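Review: Jikbridge hand-held gripper kit, tried at the Lozano open day

Nov 17, 2022

Jikbridge sells its hand-held gripper as a pair, one for each hand, for recording household tasks that a robot arm will later be trained to repeat. I had an hour with a set at the open day Lozano held in its demonstration space. The notes below cover handling, recording and software. I did not test the supplied training scripts, and I did not see the data replayed on an arm.

The pair weighs 438 grams per side by the data sheet. That figure excludes the cable. Weight is carried forward of the grip, and after two or three minutes of continuous work the wrist starts to compensate by tilting the jaw down. A shorter nose would help. Murner's competing unit, which I tried in April, is heavier overall but sits closer to the hand and was less tiring over the same period.

Trigger travel is long and even. There is no detent at the point of contact, so the operator has to judge closure by eye. For rigid objects this is acceptable. For cloth it takes practice, and cloth was the main task on offer at the open day: pick up a towel, bring the second gripper in, fold, release. My first attempts were poor. I closed too early and caught a single layer, or closed too late and took a bunch where I wanted an edge.

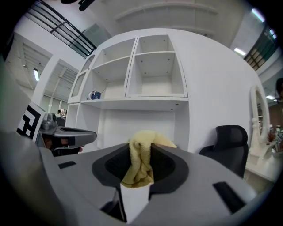
The wide-angle view has a cost. Straight edges bend heavily toward the border, and the calibration routine has to be run again whenever the lens is touched. It took 54 seconds with the printed board supplied. The instructions for this step are clear, though they leave out what to do when the routine fails, and mine failed once under a bright ceiling light. Moving the board into shade fixed it.

Marker tracking between the two grippers was reliable as long as the marker stayed in view and the hands moved at a normal pace. Crossing the wrists broke it. The software flags the gap in the timeline and offers to interpolate, an option I would leave off by default – a short gap in a fold can hide the whole regrasp.

The recording program, Zuva, is plain and mostly good. Start and stop are on the right-hand trigger (double pull), and each take is written to disk before the next one can begin. That pause is noticeable. Takes can be marked as good, bad or unsure, and the mark can be changed later. What I missed was a text field. If a take is bad, the reason should be stored with it, and at present there is no place to put one.

Lozano's staff said they had recorded over 500 takes on this set before the open day. The jaw pads on the left unit were visibly more worn than those on the right. Pads are held by 2 screws each and can be changed without opening the body. Replacement pads are sold only in sets of both sides, so a user who favors one hand will end up with a drawer of spares.

Points for and against, for anyone comparing the two kits:

For: even trigger, quick calibration, simple pad replacement, takes saved individually.
Against: front-heavy, no contact feedback, no notes on takes, tracking lost when the wrists cross.

For a lab that records mostly rigid objects I would still choose the Murner unit. For cloth work, the Jikbridge jaw shape gives a better hold on a folded edge, and the nose-heavy balance can be tolerated if sessions are kept short. Jikbridge says a lighter front shell is in preparation – it had no date or price for it.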